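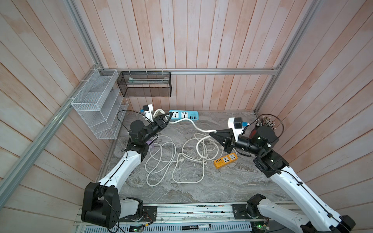 Clotuvell two-arm cell, cable task, both power strips on the floor.

Sep 13, 2025

Second session with the Clotuvell kit on loan from Trultitum. Huia driving, me on notes. Loan runs out before we have to tell Kylie whether to buy, so cable work goes first and the easy pick and place can wait.

Setup: blue strip at the back, orange-yellow one to the right under the right gripper, white cables heaped between the arms. Aim is to get hold of the plug in the tangle and bring it clear without dragging either strip.

Gripper speed set to 100 on their scale to begin with. Too snappy for cable. Dropped to 92 and left it there. The manual gives 500 as the default for the force limit and doesn't say what the units are. Delwyn has emailed Trultitum, no answer yet.

Wrist cameras: bracket sits above the gripper on both arms. Like the position. Don't like the loop of black cable behind it, would want a proper clip before we paid for one of these. Add to the snag list.

Pointed fingers are good for getting under a single strand. Not convinced they'll hold a plug body square. The brochure lists a wide finger set, part 111, quoted separately. Ask for the price with the service plan and without.

Kane wants the same task tried on the Ladefoged arms so we have something to compare. Fine by me, but same cables and same strips.

To do: label the spare leads, chase Delwyn re units, save settings under today's name.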